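Teleop notes, card holder edition

7/3/22

Quick one, I've got the arms booked again after lunch and haven't eaten.

So the Vamilent pair is finally doing the card holder task. Two arms, leader handles, me on the stool with a bad back. Goal is simple to say: one arm steadies the holder, other one gets at the cards. Took most of the morning to get 15 demos I'd keep. Tossed way more than that.

Biggest problem is the sleeves. Clear plastic, all fanned out on top of each other, and on the wrist view they just turn into stripes. I kept going for an edge and getting the one underneath. Or three. You can't feel anything thru the handles so it's all eyes and guessing.

What helped -- slowing way down near the holder. Also parking one gripper low and leaving it alone. I was fidgeting with both hands, and the policy picks up every fidget. Learned that the hard way in November with the Bunting set, 148 episodes and the left arm wobbles in all of them. Ugh. 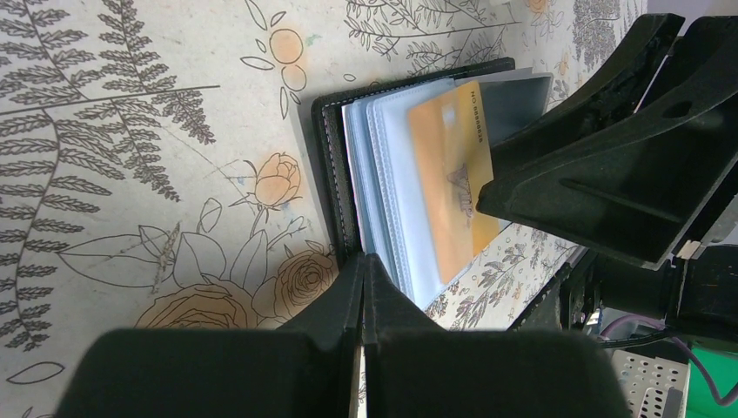 Wrist view, jaw up against the side of the holder. Orange card in its sleeve.

Kept the flowery table cover on for this batch. Feller runs were all on plain gray and the model fell apart on anything else, so I want the busy background in from teh start.

Still to do: redo the 2 demos where I bumped the holder at the start, fix the lag on the right handle, relabel the Grenamberg files (I named them all "test", great). Then a first training run overnight if the queue is clear. Will post numbers when there are numbers. Ok, food.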